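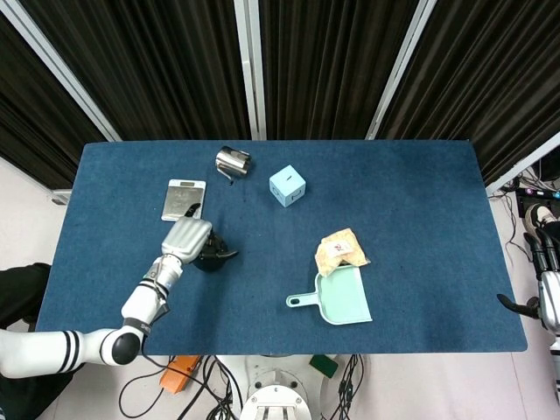 *Two-arm workstation with a felt-covered table and a set of household test items, including a digital kitchen scale and a dustpan.*

# Equipment Requests for Two-Arm Workstations: Frequently Asked Questions

Issued by the Drarncombe Equipment Planning Office. Last revised 10 April 2018.

## Who may submit a request?

Any department with an approved budget line for the coming year may submit one. Departments at the Lillness site use the same form but send it through their own finance desk.

## What does the standard package include?

The package covers the robot and its base, two arms, one table, the curtain supports and curtains, and power distribution. Hands and grippers are priced separately. Household items used on the table are not included and should be charged to supplies.

## Can the two arms be fitted with different hands?

Yes. A department may order a multi-fingered hand for one arm and a two-pronged gripper for the other. Please list each on its own line, as the delivery times differ and the orders may be split.

## How much should we set aside for table items?

Most departments request $400 for the first year. The items are ordinary household goods: pitchers, small boxes, scales, dustpans, packaged goods. Purchases may be made locally, and receipts are required. Breakage is expected and does not need a separate report.

## Is a table covering required?

A felt mat in a dark color is recommended. Mats are quoted at $392 for a set, cut to the size of the table, and should be entered under furnishings. Replacement mats are a supply cost.

## Why is the curtain listed as a separate line?

The curtains and their metal poles are supplied by Betancur under a different agreement. Departments that already have a suitable backdrop may strike the line from the request. The poles may not be ordered without the curtains.

## What should we plan for power and cabling?

Plan for more floor space than the table alone appears to need. Cables run along the floor near the base, and people must be able to stand beside the table while the arms are in use. A site check is carried out before the order is placed. If the check finds that new outlets are needed, the cost falls to the building budget and may delay approval.

Cable covers are not part of the package. Departments may add them at any time before the order is released.

## What does delivery cost?

Delivery and setup by Koltelport is a flat charge of $1308 per workstation for ground-floor rooms. Upper floors are quoted individually. The charge does not include removal of existing furniture.

## Do we need to budget for service?

Yes. Reserve about $2000 per year for each workstation, beginning in the second year. First-year service is covered by the purchase agreement. Hands are excluded from that coverage once they have been altered by the department.

## May we share a workstation with another department?

Shared requests are accepted. One department must be named as the holder of the equipment and will receive all invoices. Transfers between departments during the year are the responsibility of the holder.

## When are requests due?

Requests are reviewed each March. Those received after the review are held for the following year unless the requesting department can show that funds would otherwise lapse.

## Where do we send the form?

Send the signed form and the floor plan of the proposed room to the Equipment Planning Office at Drarncombe. Forms without a floor plan will be returned.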